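Stop scoring the finish line

Posted 18th August, typed mostly on the train, sorry in advance

Success rate. One number, nice and clean, goes in the abstract, everybody nods. I've been reading manipulation papers for a long while now and I think that number is doing us real harm. Want to get this down before I lose the thread.

The setup for anyone who missed it. Tuulikki Riihimäki's group at Draltport put out their results on pegboard tasks last week. Two arms, two hands with proper fingers, a board with outlines, parts that have to go where the outlines are. Old idea. Toddlers do it. Physical therapists have used pegboards forever to see how somebody's grip is coming back. The policy is called Cevus and it was trained on 3,291 demonstrations, all teleoperated, no simulation anywhere. Fine. Good, even. I like real data.

What got people excited was the headline, which was the usual headline. What got me excited was the appendix, which I suspect hardly anyone opened.

In the appendix they went back through 1,311 test runs and marked every regrasp. Every time a hand let go of a part and took hold of it again before placing it. By hand! Somebody sat there and did that. And then they split the successes into ones with no regrasp, ones with a few, and ones where the robot basically fumbled its way to the finish.

Guess what. The fumblers counted the same as the clean ones in the main table. Of course they did. The main table only asks where the part ended up.

Now think about what this does when you compare two methods. Method A places the peg in one go or drops it. Method B paws at it eleven different ways and gets there eventually. Same success rate, maybe B is even ahead. Which would you want on a line? Depends on the line, obviously. But you can't even ask the question from the table, and that's my complaint. The information was there in the video and we threw it out.
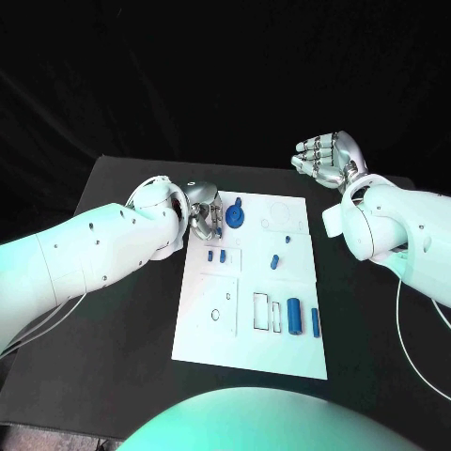
I know the reply because I've had it by email twice already. Recovery is a skill. A robot that can fumble and get back on track is better than one that can't, so why punish it. Yes. Agreed. I don't want to punish it, I want to see it. Those are seperate things. Report recovery as recovery. Give me a column. If your policy is great at picking a tipped cylinder back up, that's a wonderful result, put it in the abstract, I'll cite it. Just don't melt it down into the same number as a clean place.

Second reply, and this one's harder. Labeling is expensive. Marking regrasps across that many runs took the Draltport people 13 days by their own account, and most labs won't do it. Fair. But you don't have to do all of them. Take 50 runs at random, label those, say so. A small honest sample beats a giant blunt one. The hands already know their own finger positions, so a lot of this could be pulled straight out of the logs if anyone bothered to write the script. Open, closed, open again. Not perfect, a finger slipping won't always show up. Better than nothing by a mile.

The part that bugs me most is time. Ojeda, the other big pegboard result this year, gives every run the same generous limit and scores whatever is in place when it expires. So a policy that's slow and careful and a policy that's fast and sloppy and keeps retrying both get pulled toward the same score. The limit is hiding the difference! Shrink the limit and the rankings might flip, or they might not. I have no idea, because the curve isn't in the paper. Why is the curve not in the paper. It costs nothing. You have the timestamps.

And two hands makes all of this worse. With one arm you can at least watch and see who messed up. With two, did the left one place badly because it was bad at placing, or because the right one had bumped the board a moment earlier? The appendix has a short paragraph on this, three sentences, and they admit they couldn't sort it out. I'd take those three sentences over most conclusions I've read lately.

Am I being unfair to Cevus? Probaly a bit. It's a solid peice of work and they're the ones who did the labeling, so they're getting yelled at for being more open than the rest. Not my intention. The gripe is with reviewers, me included. I reviewed four manipulation papers for the Vurcombe workshop and asked for a regrasp count in exactly none of them. Asked for more baselines, like everyone does.

Next round is in September. I'm going to ask for three things: regrasps on a sample, success against time, and a few full uncut videos picked by dice roll and not by the authors. If you're submitting and I land on your paper, now you know.

My stop. More on the two hands thing later if I get to it.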